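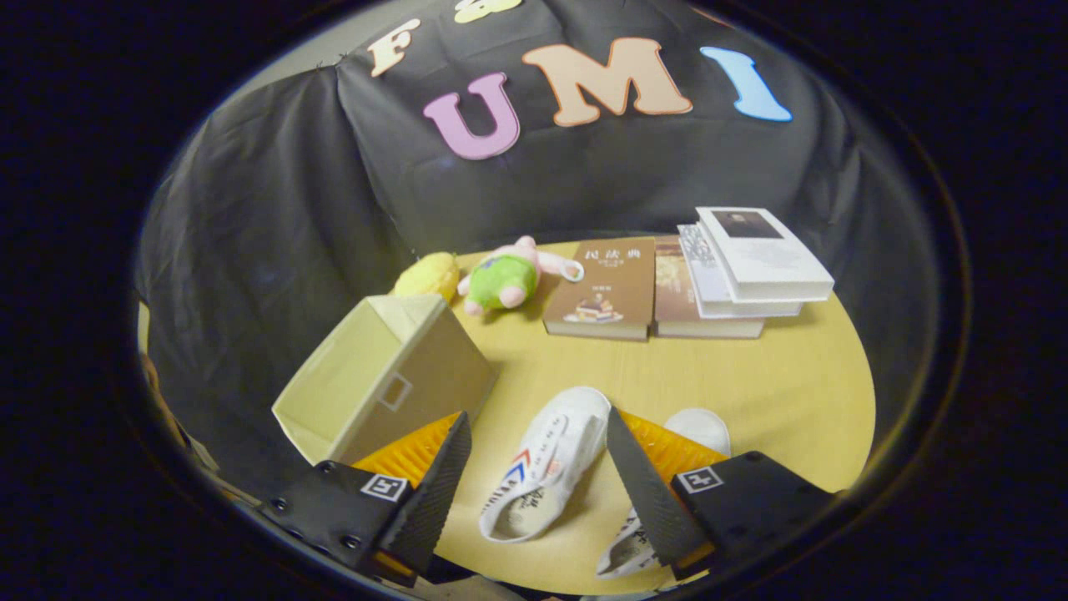
2 min read

Figure 1. White canvas sneaker lying on its side on a round tabletop.

6 November 2021
By Efa Ellis and Wahyudi Goh

4. Matching play reports to registered works

4.1 Data

The play reports came from Stalia, a licensing agency that collects fees for background music in shops, hotels and gyms. Each line of a report holds a track title, a performer name, a play duration in seconds and, where the player software supplies one, a recording code. The agency passed us 3,868 lines in April, all from venues using the Skidemen playback system. Venue names were removed before transfer. We kept repeated plays of the same recording as separate lines, because fees are split by play and a single bad match is then paid out many times.

Registered works were taken from the agency's own catalog. A work in this catalog is a composition, with its writers, publishers and agreed shares. A play report, on the other hand, names a recording. The link between the two is stored in a separate table that members fill in themselves, and it is known to be incomplete for older material and for songs with more than one publisher.

4.2 Procedure

Matching was done in two passes. The first pass used the recording code alone. If the code was present and the link table held exactly one work for it, the line was accepted and took no further part. Lines with a missing code, an unknown code or a code tied to several works went on to the second pass.

The second pass compared title and performer after cleaning. Cleaning removed punctuation, bracketed text and common version labels such as "remix" or "live." We are aware that this last step is open to dispute -- a remix may carry an added writer share -- and lines in which a version label had been removed were flagged. Candidate works were scored with the Magsi string comparison tool at its default settings. A line was accepted when the best candidate scored 900 or higher on the tool's scale and the next candidate fell below that value.

Lines that failed both passes were read by two assessors, Yu-na Joo and Kulsoom Ghumman, who worked separately and did not see the tool's scores. Where they disagreed, the line was left unmatched.

4.3 Results

After both passes and the manual reading, 346 lines remained without a work. This is just under nine percent of the reports. Most of these lines fall into one of two groups. In the first, the performer field holds the name of a playlist or a label, which points to a fault in how the player software exports its log. In the second, the recording is a cover version whose performer has no entry in the link table, while the title is shared by many registered works.

The second group matters more for writers. Under the agency's present rules, money for unmatched lines is held and later divided in proportion to matched income. Writers of often-covered songs therefore lose part of their share to writers whose recordings are well documented. We did not estimate the sums involved, as the fee attached to a line depends on venue size and that field had been withheld.

Flagged lines were not treated as a separate class in these results. Their effect on writer shares is taken up in Section 5, together with the older link records supplied by Annelies Steiner.

Contact | Copyright 2021 the authors | Back to top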